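Muleck Perforated Storage Basket, cream

Hello, and welcome to the basket page! I'm Freya, I look after the storage shelf here at Orkuveo, and I'll own up straight away that I have four of these at home (two in the kitchen, one by the bath and one that wanders about the house with whatever needs putting back). It's a plain plastic basket with little round holes all over the sides, and I love it more than is sensible.
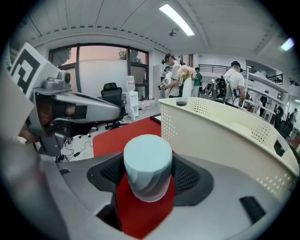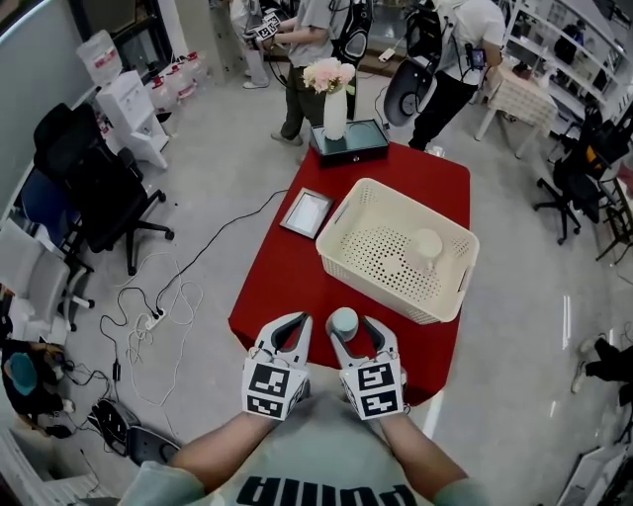

On a red table, with the pink flowers in their tall white vase:

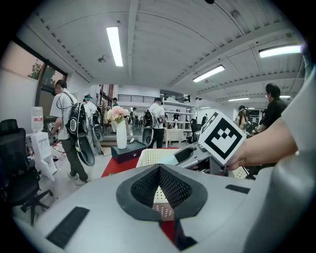 Can I wash it in the dishwasher?

I'd stick to the sink for this one. Warm water, a drop of washing-up liquid and an old toothbrush for the holes will get it clean, and the heat of a dishwasher drying cycle can pull the long sides out of shape. Give it a shake and stand it on end to drain.

What I like about it

The holes, mainly! I had a solid-sided tub under the sink for years and there was always a puddle of something at the bottom -- you'd lift out a sponge and it would smell like a pond. Air gets through this one, so damp cloths dry out a bit and you can see when the dishwasher tablets are getting low without pulling everything out. It's also light enough to lift down from a high shelf with one hand, provided you haven't filled it with tins.

The handles are slots cut into the ends, so there's nothing sticking out to catch on a cupboard door. My fingers fit through nicely. Anjana Chowdhury in our packing room has bigger hands than me and wears rings, and she finds them a little snug, so bear that in mind if you'll be carrying it a lot.

What I keep in mine

Cups and lids in one, mostly the children's, which otherwise roll to the back of the cupboard and stay there until we move house. Tea towels in another. The bathroom one has shampoo bottles and a flannel or two. I wouldn't use it for pens, hairgrips or anything thin, as they poke out through the holes and snag on the basket next door. If you really want to, put a bit of card in the bottom first.

The not so good

It marks. Tomato sauce and turmeric will both leave a tinge on the cream, and I've never got mine back to how it was (bicarb helps, sunshine helps a bit more). And it doesn't come with a lid -- people do ask! Muleck don't make one, so if you need to stack things on top, have a look at the Bhattacharjee crates instead.

Ordering

The stock code is 3022. Baskets are sold singly or in packs of 2, and the packs come nested with a sheet of tissue between them. We had roughly 828 in the Titside store at the last delivery, so there should be plenty, though cream does go faster than the other colours. If one turns up cracked, drop me a line with your order number and I'll get another out to you.

Related items

Muleck Perforated Storage Basket, grey
Muleck Drawer Tray, narrow
Bhattacharjee Stacking Crate with lid
Titside Cotton Tea Towels, pack of 4
Orkuveo Shelf Liner, by the roll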